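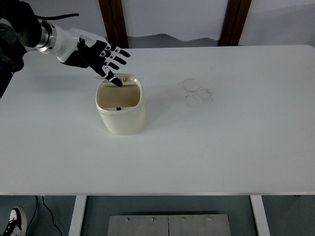
The cream bin with its lid up, on the white table.

Drimatside Tabletop Bin Log, version 2

What's in the folder

I've been writing down what goes into a very small bin. It started as a bet with myself about teabags and got a bit out of hand, and now there are 1029 entries, all typed up in one spreadsheet, plus a second file with the bin's weight each time I emptied it. Please help yourself to both! If you're thinking of getting a small bin for a worktop or a desk and want to know how quickly it fills up, you might find it handy.

The log was kept in the shared room at Drimatside, where we have tea, open the post and eat biscuits over other people's paperwork. Version one was only my own rubbish. Version 2 has everyone's, which is much messier and (I think) far more interesting.

The files

entries.csv has one row for each thing thrown away. If somebody chucked in a teabag and a wrapper together, that's two rows.
emptying.csv has one row for each time the liner came out, with the weight in grams.

Columns you'll care about in entries.csv:

item: what it was, in everyday words. I wrote "crisp packet", so search for crisp packet.
kind: food, paper, plastic, mixed or other.
damp: y or n, as it felt when it went in. Teabags are always y, even the ones Eniscombe people squeeze half to death.
folded: y if somebody squashed or folded it first. I wish I'd added this one from the start.
note: whatever I felt like saying. Some of these are long and a few are rude about satsumas.

There are 13 columns altogether, but the rest are for my own bookkeeping and you can hide them without missing much. The one called "Randau" is y when the person came over from the Randau side of the building, and I left it in for the people there who asked me for it.

About the bin

It's a compact cream-coloured thing with a lid on top and rounded corners, the sort that sits next to a kettle. The lid is a flattish panel with a raised rim round it, and crumbs love that rim. I wipe it with a damp cloth folded to a point, and then I do the seam under the lid while I'm there.

I line it with the small compostable caddy bags. Ordinary carrier bags bunch up inside the opening and you lose a good bit of room. Tuck the top of the bag down well, or the lid sits proud and somebody complains.
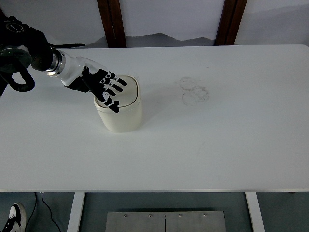
Can you put food waste in a bin this small?
You can, as long as it goes out every day. Fruit peel left overnight with the lid shut gets smelly quickly, and banana is the worst of the lot.

How I did the writing down

A notebook lived beside the bin with a pencil on a string, and everyone was asked to jot down what they'd dropped in. Each evening I tipped the bag out on newspaper, checked it against the notebook and fixed the gaps. Where the notebook and the bag disagreed, the bag won. Handwriting I couldn't read went down as "other" unless I could match it to something in the pile.

Weights came from the kitchen scales, which go up to 4000 grams — far more than this bin could ever trouble them with. They aren't great at the other end either, so a bag with one tissue in it may well be listed as zero. I've left those as zero. Don't "correct" them, please, it's the scales talking.

Things that are wrong with it

The kinds aren't as tidy as I'd like. Is a teabag food or paper? I put food. Is a coffee pod plastic? Mine went under mixed, but there's a run of them near the beginning under plastic and I keep meaning to go back. Yoghurt lids are all over the place.

People behave better when there's a notebook watching. I'm fairly sure some wrappers went home in pockets, and the big things went straight in the tall bin in the corridor, which isn't covered here at all.

The holidays make a dent in it too. I stopped on 28th December with a bin full of walnut shells and picked it up again in January, when it was nearly all clementine peel and the foil off chocolate coins. 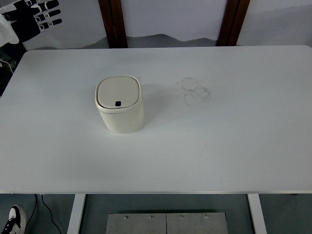

How do you get cup rings off a white tabletop?
Try warm water with a drop of washing-up liquid first. If the mark stays put, a little bicarbonate of soda on a soft damp cloth usually shifts it, but rub lightly so you don't dull the surface.

Using it

Do what you like with the numbers: charts, school projects, settling arguments about who has the most biscuits. There are no names in either file and I'd rather you didn't try to work out who's who. If you share it on, say it came from the Drimatside log and mention which version you used, as the two don't line up row for row.

Prokopenko have a bigger bin and a similar notebook going, and if theirs ever gets typed up I'll put it in a folder next to this one with the same column names.

Spotted a mistake, or got strong views on yoghurt lids? Tell me the row number and what you think it should say.

Hnat Symonenko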